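Zillwood Film Society
Minutes of the programming meeting, June
Present: Imani Lindqvist (chair), Soledad Park, Ignacio Ferreira, Karla Lozano (minutes)
Apologies: Dwayne Lindqvist
Opened 7:10 p.m.

1. Last season
Soledad reported 2,063 admissions. Ignacio asked whether that figure included free passes. It did. He asked for it to be reported without them next time.

2. Fall series
Imani proposed 14 silent comedies under the title "Laughing Out Loud." Ignacio doubted that the title would survive contact with a poster. Karla noted that the last silent series opened to a full house and closed to very few, and that the report afterward called it a success. Soledad thought live piano would help – Ignacio said it was supposed to help last time. 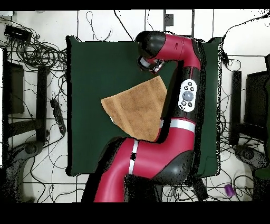

Karla asked who had watched all 14 titles. Imani had seen nine. Agreed that no film goes on the schedule until two members have sat through it to the end.

3. Print rental
Laketti quotes $600 per title for restored copies. Karla wanted to know what "restored" covers, as the quote does not say. Soledad to ask for a sample reel before anything is signed.

4. Venue
The Pirnmont seats 111. The manager claims the new screen is brighter. No member present could see a difference. Ignacio to bring a light meter.

5. Other business
Dwayne's written proposal for a Western double bill was held over, as it did not name the second film.

Closed 8:45 p.m.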